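Football match events for the Illthorpe and Ternanley Sunday league, as plain CSV. Maintained by Hala Sleiman. Version 5.

# Ridero match events

## What is in it

Ridero holds on-ball events from 303 amateur eleven-a-side matches. Each row is one event: a pass, shot, tackle, throw-in, corner, free kick, goal kick, card, substitution or stoppage. Rows were typed by people working from match video, one tagger per half, and then checked by a second tagger.

There is no tracking data. Players away from the ball are not recorded, so the files can't be used to work out team shape, pressing distance or offside lines.

The video is not part of the release and won't be added.

## Layout

```
ridero/
 matches.csv
 teams.csv
 players.csv
 events/
 <match_id>.csv
 pitches.csv
 CHANGES.md
```

Every event file has a header row. Encoding is UTF-8, line endings are LF, and the separator is a comma. Text fields with commas in them are quoted. Empty means unknown; zero means zero. Earlier versions mixed the two in the `added_time` column and this has been fixed.

A full match can hold up to 2000 rows. Files are much shorter where the video starts late or the match was abandoned. Check `coverage` in `matches.csv` before comparing totals between matches.

## Event columns

| Column | Type | Notes |
|---|---|---|
| `event_id` | integer | Unique within a match, not across matches |
| `half` | integer | 1 or 2; extra time uses 3 and 4 |
| `clock` | mm:ss | Time since kickoff of that half |
| `team_id` | integer | Joins to `teams.csv` |
| `player_id` | integer | Empty if the shirt could not be read |
| `type` | string | See list in `CHANGES.md` |
| `x`, `y` | decimal | Start point, 0 to 100 on each axis |
| `end_x`, `end_y` | decimal | Passes and shots only |
| `outcome` | string | `complete`, `lost`, `out`, `goal`, `saved`, `blocked` |
| `sure` | integer | 0 if the two taggers disagreed and a choice was made |

## Coordinates

The origin is the bottom left corner of the pitch as seen from the main stand side, or from the parking lot side where there is no stand. Both teams are flipped so that they always attack toward `x = 100`. To undo the flip, read `attack_dir` in `matches.csv`.

Taggers place each point by clicking on a flat pitch diagram, going by the nearest line, so accuracy depends on how well the lines show in the video. Penalty areas are good. The middle third is weaker, and the far touchline is the worst part of the pitch on nearly every ground. 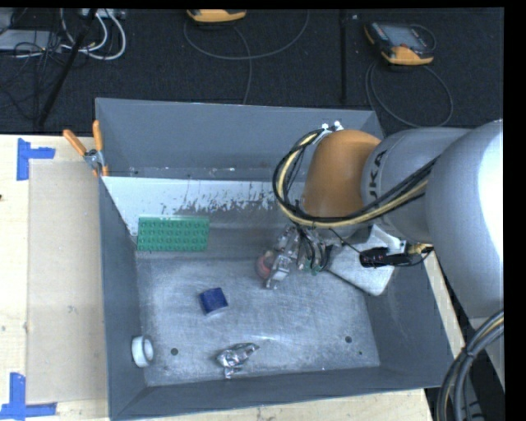

Pitch sizes differ between grounds and are listed in `pitches.csv` in meters. Multiply by the length and width given there before measuring any distance. The `line_state` column records how clear the markings were at kickoff, as `clear`, `worn` or `broken`. Use `worn` for a line that is still one continuous band but has lost its crisp edge, much as the white paint in the picture has flaked along its lower right edge and let the gray metal through. Use `broken` when there are gaps that a tagger has to guess across. Points from `broken` grounds are rounded to the nearest 5 on both axes.

The Petrauskas ground has two pitches that share a touchline. They have separate rows in `pitches.csv`. In versions 1 and 2 they were merged, and any distance worked out from those versions for that ground is wrong.

## Tagging rules

- A pass is tagged to the player who played it, at the moment the ball left the foot or head.
- A deflection doesn't end a pass unless the deflecting player gained control.
- A cross is a pass with `x` above 70 that starts in either outer fifth of the width and ends inside the penalty area. It is worked out by script, not typed.
- Own goals go to the team that conceded, with `outcome` left empty and `type` set to `own_goal`.
- Tackles are tagged only if the ball changed control or went out of play.
- Advantage is not tagged. If the referee came back for the foul, the foul takes the clock time of the whistle.

## Known problems

1. Goalkeeper throws before version 3 are tagged as passes with no body part. They can't be told apart from short goal kicks taken quickly.
2. Ternanley reserves changed shirt numbers at halftime in two matches. The second-half `player_id` values are empty for both.
3. The clock drifts in matches filmed on two cards. The gap is logged in `clock_gap` in `matches.csv`, in seconds, but has not been corrected in the event files.
4. Headed shots are undercounted from corners. Where several players went up together, taggers often chose `blocked` with no player.
5. Winter matches with low sun have a high share of `sure = 0` in the second half.

## Personal data

Player names are not included. `players.csv` holds an ID, a team and a position group. IDs stay the same across matches for one player, so someone who knows the league could still work out who a player is. Don't publish work that ranks or singles out players by ID. Youth matches were left out.

A player who wants their rows removed can ask Hala Sleiman through the league office. Removed rows keep their `event_id` and lose everything else except `type`.

## Use

Free for teaching, club analysis and research. Betting use is not allowed, including the training of models that price amateur matches. Name the dataset and the version in any published work.

```
Sleiman, H. Ridero match events, version 5.
```

## Changes since version 4

- Added `line_state` to `pitches.csv`.
- Split `stoppage` into `stoppage_injury` and `stoppage_other`.
- Fixed `attack_dir` for all Illthorpe home matches played in March.
- Dropped the `weather` column. It was filled in for too few matches to be of use.
- `teams.csv` now keeps the old team ID when a club changes its name.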